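Stacked washer-dryer and a small mixed load: one wash or two?

Hi everybody! I moved into a place with a stacked washer-dryer in August and I'm still learning how to live with it. My question is about small loads in mixed colors, because I never have enough of any one color to fill the drum and I hate running it for a couple of shirts.

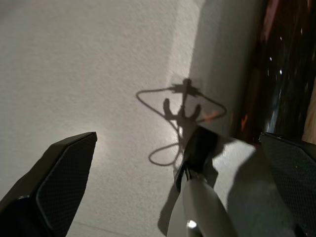
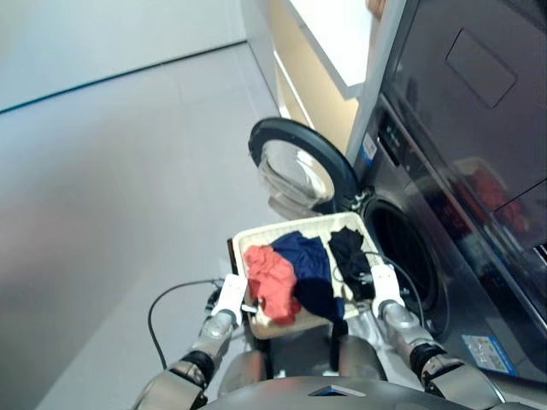
Zewditu Alemayehu

So that's a typical load for me: something coral red, something navy, something black, and that's the whole basket. The red one is fairly new and I don't trust it yet. Can all three go in together on cold, or will the red get into everything? Also, I've got a bottle of Keltero liquid and the cap is huge. How much do I really need for a basket with three things in it? The stuff I'm using now leaves my dark clothes kind of stiff. And one more (sorry!), does it matter that I leave the washer door open between loads? My sister says it'll stink if I close it, but the laundry area is tight and I keep walking into the thing.

Nuria Gebremichael

Red with navy and black is fine on cold, I do it all the time. The dark stuff won't show a little red dye even if there is some. What you don't want is that red in with anything white or pale gray, at least for the first few washes. If you're nervous, wet a corner of the hem, press it with a white paper towel and see if any color comes off. Turn the dark ones inside out too, they stay dark longer that way.

For three pieces I'd use 2 tablespoons of liquid, tops. The stiffness sounds like too much soap to me, I had the same thing with my black pants and it went away after I cut back and added an extra rinse. Don't fill that cap!! Mine has lines inside that you can only see if you hold it up to a lamp.

Leave the door open, your sister is right. It doesn't have to be wide open though, I leave mine cracked the width of my hand and wipe the rubber seal when I remember. If your machine has a spin setting, try 900 for everyday cottons. They come out damp but not so creased.

Demissie

I just throw everything in together and have never had a problem. Cold water, quick cycle, done. I do wash my towels separately because of the lint.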